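Did Magsi really walk off at the Stunance show or is that just talk?

Asked by sirotikfan_leeds
20/02/2019

Seen this going round all week and cant get a straight answer. Magsi was meant to be on with Lulteo at the Stunance night, second from top. My cousin was there and says he did two songs, had words with someone at the side of the stage and that was it, gone. Then Lulteo goes on his live and says Magsi was never booked for a full set in the first place. Then Magsi's page puts up a post saying "ask them about my money" and deletes it.

So which is it? Also does anyone know if the joint tape is still coming in June. I've got tickets for the next date and want to know if I should sell them.

3 answers

Answer from Philomena Buckley
Marked as most helpful

Was there, stood near the front on the left. He did three songs not two – the third was the short one off the Sirotik mixtape, no hook, easy to miss if you were at the bar. Mic was cutting out from the start. He kept tapping it and looking over at the sound desk. Then he said something off mic to a bloke in a black jacket, put the mic down on the speaker and went. Didn't throw it, whatever people are saying. DJ played for 15 minutes with nobody on, then Lulteo came out and never mentioned it.

As for the booking, the poster had both names the same size. Doesn't prove he was down for a full set but you can see why people expected one. Set times taped up by the door said Magsi 21 mins, which is a weird number but thats what it said. I've still got my wristband and the flyer somewhere, will dig them out if anyone wants a look. Might take a while, so don't hold your breath. 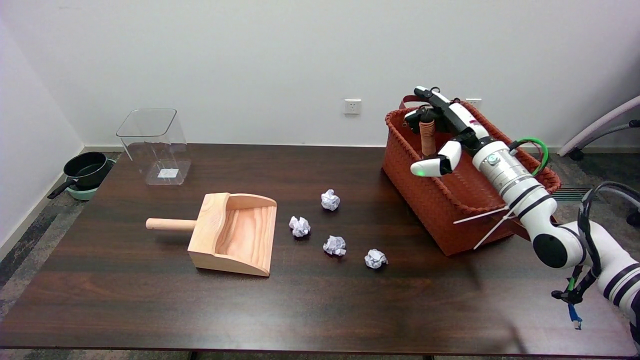

Dustpan and scrap paper, still going.

On the money thing, I don't know and neither does anyone else on here. Promoters paying late is hardly news. Could be that, could be the sound, could be he just had the hump.

The tape – last I heard it was still June. Sirotik is doing most of the beats and he posted a bit of studio audio after the show with both of them on it. Might of been recorded before though, so don't read too much into it.

Tickets: I'd keep them. Lulteo is the headliner, he'll turn up. If the venue changes the line-up they normally email, check your junk folder. Refund terms should be on the back of the ticket or in the confirmation.

Answer from dubplate_dan

its all for promo. they did the same thing before the last single, big fall out then a video together. wait for june

Answer from mrs_k_77

Not sure about the walk off as I left early for my train, but on selling the tickets – be careful. Some of them are named and you can't pass them on without going through the site you bought from. Mine says non transferable in tiny print. My son tried selling his outside and they wouldn't let the other lad in, so he had to give him the cash back.

For what its worth I saw Magsi in the queue for chips before doors and he seemed in a perfectly good mood. Had his hood up, signed something for a girl in front of me. So whatever happened, happened after that.

Also the clip everyone is sharing with the shouting is not from this show. Different stage, and he's got the old haircut in it.

Comment from sirotikfan_leeds
Thanks all, esp Philomena. Three songs then, will tell my cousin. Keeping the tickets for now. If anyone has a clip of the actual night, not the haircut one, stick a link up please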